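Workshop notebook, 2024-09-17
Hallbridge short, mouths and the stairs shot

Right, mouths again. I went home last night thinking the dialogue in the kitchen argument was finished and came in this morning hating every second of it. The flaps are in sync, I checked them against the waveform twice, and they still look like somebody opening and shutting a letterbox. So most of today went on that, and the stairs shot got what was left of me.

Where we were: three mouths for the grandmother (shut, half, open), swapped on twos, the old television way. It's what we agreed back in August, and for the girl it works beautifully! She talks fast and she's mostly in three-quarter view, and you believe it. The grandmother talks slowly, with great long vowels, and on those the open mouth just sits there for 16 frames like she's at the dentist.

Things I tried, in order:

First go, added a fourth mouth, a sort of small "oo". Helped on two words and made everything else busier. Dropped it, though the drawing is nice and I've kept it in the folder in case Tanvir wants it for the whistle.

Second go, kept the three mouths but let the half one come in early, before the sound, so she seems to be getting ready to speak. Much better. I went 2 frames ahead on every line start. One frame wasn't noticeable, and three looked like a bad dub (which has its charm, but not in this film).

Third go, the same as the second, plus a tiny chin drop on the long vowels, only a held drawing with the jawline redrawn a pencil-width lower. That's the one. It's one extra drawing and it makes her look as if she has weight in her face. I did a little dance by the scanner.
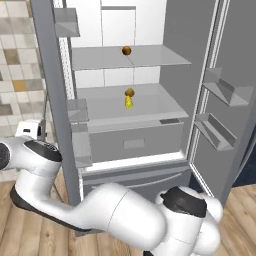

Fridge open, corn on the lower shelf.

The scanner, while I'm on it, is eating the left-hand peg holes again. The new Amden paper is a hair thicker than the old stuff and it catches on the feed. I've been putting sheets through one at a time with my thumb on the corner, and registration is fine that way, just slow. If you're doing a big stack please don't use the feeder, I lost a whole sheet of in-betweens to it and had to redraw from the pencil test. There's half a box of the old paper on the top shelf, and I'd like to save that for the effects.

Testareo is being funny about exposure sheets too. If you drag a held drawing past the end of a scene it shortens the next scene without telling you. I only noticed when the door slam came early and the girl jumped before the sound. Chathurika had the same thing with the train shot, so it isn't me. Workaround for now is to lock the scene lengths before you touch any holds. It's a padlock in the corner of the sheet view, very small, grey on grey, well done whoever drew that.

Now the stairs. Scene 34, girl runs down, stops, looks back up. Nimal's layout is gorgeous and I don't want to lose any of it, but the run is eating drawings. On ones it's lovely and we can't afford it. On twos the feet strobe against the treads, and with the treads being such strong horizontals your eye goes straight there. 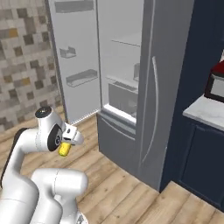

What I ended up with is a mixture: feet on ones for the first flight, where she's nearest to us, then twos for everything once she's past the turn. Hair and skirt stay on twos all the way. I was sure the change would show and I've now watched it so many times that I can't trust myself, so could someone who hasn't seen it have a look and say nothing clever, just tell me if anything bumped?

The stop at the bottom is a different problem. She halts dead. I had a nice overshoot drawn, with the shoulders going forward and the plait swinging round, and then the look back starts before the plait has settled, so you get two ideas at once and neither reads. I've put a hold of 5 frames between them and let only the plait finish. It feels like a breath now. I'm pleased with that, more pleased than I am with the run if I'm fair.

Colour on the stairs is still the blue from the first test. It's too clean. Suwannarat sent over the new swatch card and there's a dusty green-blue on it (bottom row, second from the end) that I think is right for the evening, but I haven't tried it next to the grandmother's cardigan, and that cardigan fights with everything.

I put the stairs up on the big screen before lunch, on a loop with the sound off, and left it running while people came and went.
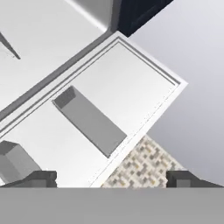 Biljana Halilović felt no bump at the turn but thinks the look back is too late, and would sooner lose the hold altogether and let the plait swing through the head turn: "She's frightened, she wouldn't wait for her own hair."

Which annoyed me for an hour and may well be right. I've saved the version with the hold as stairs_c and made a stairs_d without it. In d the head turn starts on the overshoot and the plait arrives last. It's rougher. It's also scarier. Misaki, you've got the best eye for this sort of thing, could you look at both with the footsteps laid in? The silence is flattering c, I suspect.

Left to do on the mouths: the grandmother's two lines at the sink, where she's in profile and none of the chin business applies. I'll need a new jaw for that. Pencils are on my desk under the blue folder, please don't tidy them.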